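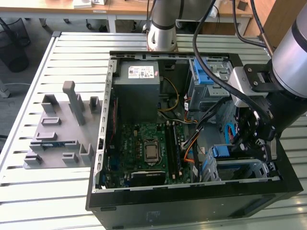

ロボットはパソコンを組み立てられるの?

印刷する | メールで送る

「ロボットがパソコンを組み立てます!」と聞いたら、みなさんはどう思いますか。すごい、と思う人が多いでしょう。でも、すごいと言う前に、聞いてみたいことがいくつかあります。どこまでがロボットの仕事で、どこからが人の仕事なのでしょうか。うまくいかなかったときは、だれが直すのでしょうか。

町の共同工房「オルネス」では、タリンドゥ・ポールさんたちが、ロボットアームにパソコンの部品を入れさせる工作に取り組んでいます。工房のちらしには「全自動」と大きく書いてあります。この言葉は、少しうたがって読んだほうがよさそうです。

◆ロボットアームって、なに?

ロボットアームは、人のうでに似た機械です。関節にモーターが入っていて、命令どおりの角度に曲がります。先についている「つかむ手」は、グリッパーといいます。

人の手とくらべてみましょう。みなさんは、目をつぶってポケットの中の消しゴムをさがせますね。指の皮ふが、かたい、やわらかい、すべる、と教えてくれるからです。ふつうのグリッパーには、そんな皮ふはありません。力をはかる部品をつけることはできますが、それでも指先の感じとはだいぶちがいます。

◆メモリーを差すのは、なぜむずかしい?

メモリーは、パソコンが作業中のデータを一時的においておく部品です。細長い板の形をしていて、ふちに金色の端子がならんでいます。これを、基板の上の細いみぞにまっすぐ差しこみます。ななめに入れると、入らないか、こわれます。弱く押すと、奥まで入りません。強すぎても困ります。

人なら「あれ、ななめだな」と気づいて、ちょっとゆらしてみます。ロボットにこの「ちょっとゆらす」をさせるには、どちらへ、どれだけ、何回までゆらすのかを、だれかが決めてやらなければなりません。たくさんのお手本から覚えさせるやり方もありますが、そのお手本を用意するのは、やっぱり人です。

ポールさんのノートには、差しこみの練習を200回したと書いてあります。そのうち、人が手を出さずに最後までできたのは63回でした。残りは、落としたり、止まったり、人がとちゅうで向きを直したりしたそうです。ちらしには、この数字はのっていません。

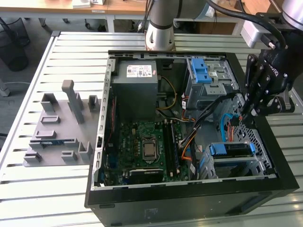 「全自動」かどうかを調べるには、ロボットのまわりを見るのが近道です。ロボットが楽をできるように、人が先にしておいた準備が見つかることがあります。パソコンのケースは横にたおされ、ふたがはずれて、中が上を向いています。左には、部品をおくための灰色の台があります。3Dプリンターで作ったもので、メモリーらしい小さな青い板がみぞにのっています。おき場所が決まっていれば、ロボットは部品をさがし回らなくてすみます。では、もし同じ部品を、おもちゃ箱みたいな箱にばらばらに入れてわたしたら? ポールさんに聞くと、「それは、まだやらせたくないですね」という答えでした。

もうひとつのなやみは、電線です。ケースの中には、黄色や黒や水色のケーブルが通っています。ケーブルはくにゃりと曲がるので、さわるたびに形が変わります。かたい部品なら「ここにある」と数字で教えられますが、曲がるものの形を数字で教えるのは大変です。グリッパーの指がひっかかる心配もあります。

◆じゃあ、役に立たないの?

そこまで言うのは早すぎます。同じ場所で、同じ部品を、同じ向きに何度も入れる仕事なら、ロボットは向いています。つかれたり、あきたりもしません。けれども、家で一台だけ組み立てるなら、準備に時間がかかるぶん、人がやったほうがずっと早いでしょう。

工房のナタリー・デ・グラーフさんは、このロボットが好きだけれど「全自動」という言葉はちらしから消したい、と話していました。わたしも賛成です。かわりに「人が準備して、ロボットが手伝う」と書けばよいと思います。あまりかっこよくはありませんが。

◆ロボットのニュースを見たら、聞いてみよう

・部品はだれがならべたの?
・何回やって、何回できたの?
・動画は早送りになっていない?
・失敗したら、だれが止めるの?

パソコンの中を自分で見たい人は、かならず大人といっしょに、電源コードをぬいてからにしてください。四角い箱の形をした電源ユニットは、コードをぬいたあとも中に電気が残ることがあります。ぜったいに分解してはいけません。

印刷する | メールで送る

関連する記事
・モーターはどうして回るの?
・3Dプリンターで「なんでも作れる」は本当?
・おそうじロボットがにがてな部屋
・メモリーとハードディスクのちがい
・共同工房ってどんなところ?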